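Handa Residence Services
22 May 2020

Residents of Drirkwood House are asked to read the following posts on laundry arrangements, which apply to both laundry rooms from today.

Handa Residence Services
Sorting is to be completed before a machine is opened. Whites, denim and dark items go in separate loads. Please keep bags and garments on a cloth or mat, off the bare floor. 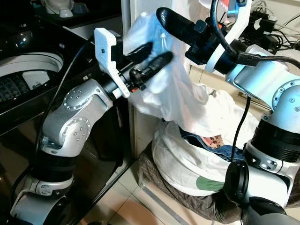 A white cloth being lifted above denim beside a top-loading washer.

Handa Residence Services
Labels left inside a garment should be read before the first wash. Items marked for hand washing may not be placed in the shared machines. The residence does not reimburse damage to such items.

Handa Residence Services
The top-loading machines take a maximum of 8 kilograms. Overfilled loads have been the leading cause of service calls this year. Trakel, our maintenance contractor, will inspect all machines in July, and a schedule will be posted here.

Handa Residence Services
The residence completed 4,000 loads last year. Lost property from those loads filled two storage cabinets. Unclaimed clothing is kept for one term and then donated.
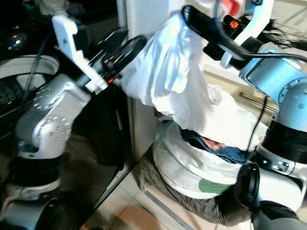

Thin white items are the garments most often reported as torn or missing. They catch on zippers and wrap themselves around heavier pieces. Lift each one off the pile separately, as with the white garment held up here, and let the folds drop open before deciding which load it belongs to. A mesh bag is recommended for anything lightweight. The front office has 500 of these in stock, and each room may collect two at no charge.

Handa Residence Services
Machines may be reserved through the residence portal. A reservation lapses if the load has not been started within its first ten minutes.

Handa Residence Services
Questions concerning laundry rooms should be addressed to Ľubica Kováčik, Residence Manager, at the front office. Reports of faulty machines should include the machine number and the time of the fault.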